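Subject: Re: [cleltik-users] Planner stalls on the last bit of an approach
From: Marin Vidmar

Hi everyone,

Sorry for the slow reply, it's been a busy August here at Mimstead and I wanted to try a few things before writing back. The message I'm answering is this one:

> We upgraded to the new Cleltik on Monday and the arm now stops
> short on tight approaches. The log says "no valid path" even when
> there is plenty of room to my eye. Turning the padding down to zero
> makes it go, but that scares me. Is anyone else seeing it?
> Pavlović

We are, and I don't think you're doing anything wrong! Our job is picking and probing inside open computers, so nearly every move ends up near something a planner would like to stay away from. The case walls are easy enough, they go in once as plain boxes. The cables are the trouble. They show up in the depth cloud as thick fuzzy ropes, and the new version pads each one as though it were solid.

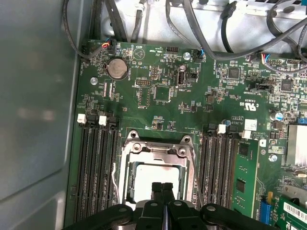

What worked for us was splitting the approach in two. The long move from home keeps its full padding and uses the ordinary planner, with the limit raised from 300 to 435 attempts. Then there's a short straight descent along the tool axis, with its own collision list, where the gripper linkages are separate shapes and don't share one big hull. That hull was the real culprit in our case (the default one is generous, bless it, and it fills in all the gaps between the fingers). I've put the split version on the Stetia branch if you'd like to borrow it, and please do tell me if the comments make no sense, I wrote most of them late in the evening.

I would leave the padding alone on the long move, by the way. I replayed 169 saved approaches with the split in place and 11 still came back with no path, all of them with a cable right across the descent line. I'm happy enough to have those refused, and we just choose a new wrist angle and ask again.
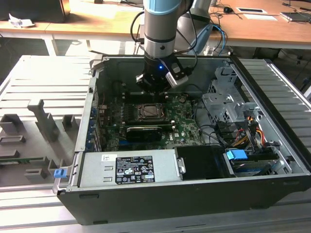 Does the descent need its own copy of the planning scene?
A second copy isn't needed. The descent reads the same scene and only swaps the collision list while it runs, so put the list back afterwards, including when the move is aborted. I forgot that last part the first time and spent a whole afternoon wondering why the next long move looked so brave.

If you can send me your log and the gripper model file, I'll gladly run them here and compare.

Cheers,
Marin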